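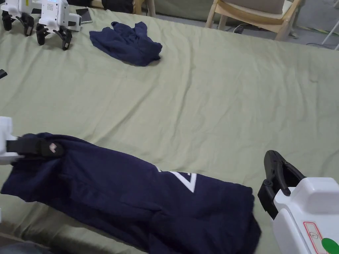
Folding heavy navy tops: lengthwise first, or sleeves first?
Laundry and Storage board - 14 replies, 1,469 views

shelfline
Posted 20th December
We fold a lot of thick navy tops with a white print on the front, for the club in Hokport. They go into Grunar bins, the shallow ones, and I need 25 to a bin with the lid shut. Right now I fold lengthwise into a long thick rectangle first and then bring the ends in. It is quick but the ends stay bulky and don't line up. The print also ends up half under the fold, so you can't tell one design from another without opening it up again.
Is there a better order to do this in? The table has a cloth on it and the cloth is part of the problem too, it bunches up when you pull.

dryrack_4
Sleeves first. Lay it face down, bring each sleeve straight across the back, then fold the sides in over them. If you start lengthwise the sleeves go wherever they like and that's your bulk at the end.

mudroom
Disagree. Sleeves first is fine for a thin shirt. On anything heavy you get two layers of sleeve on top of each other in the middle, and a lump there is worse than a lump at the end. I go lengthwise, same as the OP, but I lay one sleeve down toward the hem and the other one up toward the neck.

dryrack_4
One sleeve up toward the neck? Then it sticks out past the collar.

mudroom
You bend it back at the elbow. It takes two seconds.

pegbag
What size are the bins? I have the Grunar ones from the Lorkum outlet and 25 thick tops is not going to happen in the shallow one. I get 18 and I have to kneel on the lid.

shelfline
The shallow ones with the clip lid. We did 25 in June but those were the lighter tops, so you may be right.
On the cloth, it's a plain green one and it wrinkles across the middle every time. I smooth it out and two tops later it's back.

pegbag
Take the cloth off?

shelfline
The table top marks the white ones. The cloth stays.

tallboy
Clamp it under the edge at the corners, or put a non-slip rug pad under it. I cut one down to fit and haven't had to touch it since. Also lift the garment and set it down again when you want it straight. Dragging it is what moves the cloth.

shelfline
OK, I'll try the pad. Adding another one from the same table. 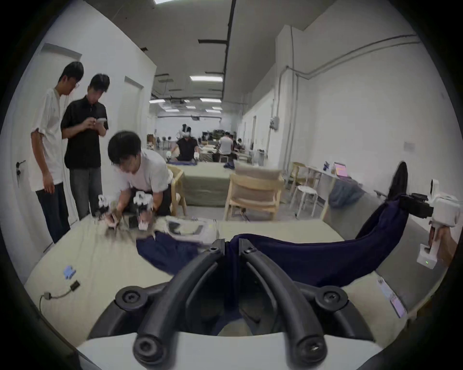 Navy top partly spread on the cloth, folded white and gray piece in the middle of the table.

dryrack_4
See, you've got part of it flat and part of it up in the air. Get the whole thing flat before you fold anything. That's most of your uneven ends.

mudroom
I lift one side too. It lets you shake the creases out. Just put it down before you make the first fold.

tallboy
Clear the table while you're at it. There's a cable and a light blue clip lying on the left. A clip folded into a top is no fun to find later.

shelfline
Fair point about the clip.

inkandhem
On the print - fold face down so it finishes on the outside. I sort 111 team tops a season and if the print shows on top I never have to open one. Ríos has fold boards that do this but a piece of stiff cardboard works the same. Cut it to the width of your bin.

pegbag
Seconding cardboard. The Ríos board is too narrow for an XL anyway.

shelfline
Did four with cardboard and sleeves down the back. Ends line up, print is on top. Still thicker than I'd like, so I'm going to 20 per bin and using an extra bin. I haven't tried mudroom's way with the bent sleeve yet.

mudroom
Try it on the XLs first.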